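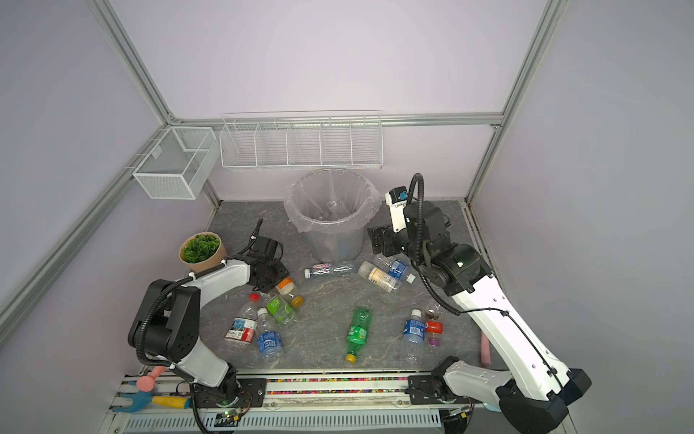
Just throw each one away when you finish it and you'll never have a pile, Nkechi Ibrahim wrote to me after my last column, and I've been arguing with her in my head ever since.

4 min read
Print | E-mail

She's right, of course. I've met people who live that way and their counters are lovely. But I'm a pile person, and I want to say a word for the pile.

My bottles collect. One from lunch, one from the car, a couple I swear I've never seen before, and by ten at night there's a whole crowd of them lying around within arm's reach of a perfectly good bin. Then I clear them all in one go, and I love it! It takes less time than the kettle. You get that hollow clatter, you get the liner slipping down a bit as it fills (fold it well over the rim, please, I beg you), and you get your surface back all at once. Nkechi gets hers back one bottle at a time and I don't think she even notices.

What I do care about is where the bin goes. Mine used to live under the sink behind a door, and that door was the whole problem.

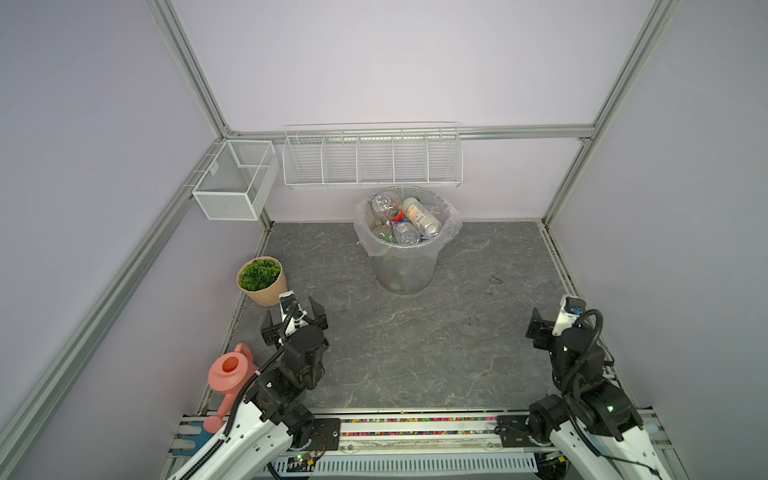 Once it was standing out against the wall, right there in plain sight, the nightly clear-up stopped feeling like a chore. Yes, a bin on show is ugly. Put a plant near it. I have a small green one that I'm told is fake, by Jawad Shaikh, after I'd been watering it since spring. I still keep the watering can out.

And leave your shelves alone! This is the hill I'll die on. The moment you have a wire shelf with dividers, or one of those baskets that hang on the wall, some part of your brain says a bottle could go there, just for now. "Just for now" is how I ended up with 23 of them on top of the fridge. An empty shelf is allowed to be empty.
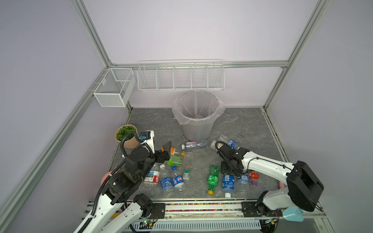
Page last changed: September, 9:42 a.m.

Hammad Sial thinks I should rinse, squash and take the labels off before anything goes in. Rinse, fine. Squash, if you're in the mood — it does buy you room. But I'm not peeling labels at ten at night, and if that's the price of a clear counter then I'll keep the pile, thanks.
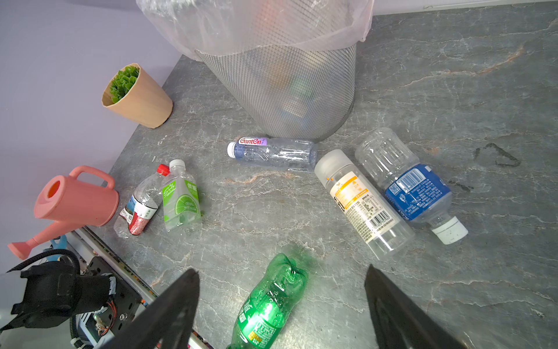 Bottles by the bin, plant and watering can off to the left.

So that's me, Nkechi. You do yours as you go and I'll do mine at bedtime, and we'll both be out of liners by the end of the month.

Related
Do we need a bin in every room?
In praise of the fake plant
Wire baskets, and what I put in mine
Nisha Pal on the junk drawer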